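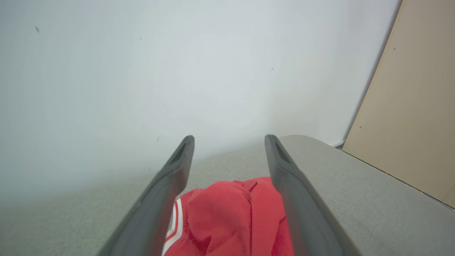 Red cloth with white side trim on a light gray textured surface.

Main > Company > About Us

About Guditz Garment Care

Guditz handles team and athletic clothing between seasons. Clubs and school programs send us their jerseys, shorts and warmups. We sort, wash, repair, fold and pack them, and return them in labeled cartons by player number. We operate from one building with 2 wash lines and a separate repair room.

What we process

Most incoming stock is polyester knit with contrast trim. Trim governs the wash program. White piping next to a saturated body color, red in particular, is treated as a bleed risk until a swatch test clears it. Garments that fail the test are washed cold, singly, in mesh bags. Garments that pass are grouped by body color and then by fabric weight.

Current capacity is 1,510 garments per week. The repair room holds stock for 59 client programs, each with its own shelf and its own record of thread and trim colors.

Intake and sorting

Clothing usually reaches us bunched up, as it came out of the bag. Each piece is opened out on a padded sorting surface covered in light-colored fabric. Sleeves and legs are pulled right side out, and seams along the trim are checked from hem to underarm. Open seams, lifted numbers and snags longer than the width of a stitch row are tagged for repair before washing. Loose piping is tacked down first, as agitation will lengthen the opening.

Creases set during storage are recorded but not pressed at intake. Heat is applied only after washing, through a press cloth, and never directly on printed numbers.

Folding and return

Jerseys are folded face out with the number showing. Striped side panels are turned to the inside to limit rubbing in the carton. Cartons are packed flat and are not compressed. The packing list is checked against the intake sheet for 100 percent of orders.

People

Suha Nimri founded the company and manages client accounts. Afaf Zein runs intake and wrote the sorting manual now in use, which replaced the older Lindholm color chart. Lizeth Benavides is in charge of the repair room. Dima Saab schedules the wash lines and keeps the swatch file.

Scheduling

Fall sports returns are accepted through December. Orders that arrive before noon are logged the same day. Programs with mixed fabrics should list them on the intake form.

Related pages
Intake Form and Bag Labels
Swatch Testing for Red and Navy Knits
Replacing Side Piping
Off-Season Storage Terms
Contact the Repair Room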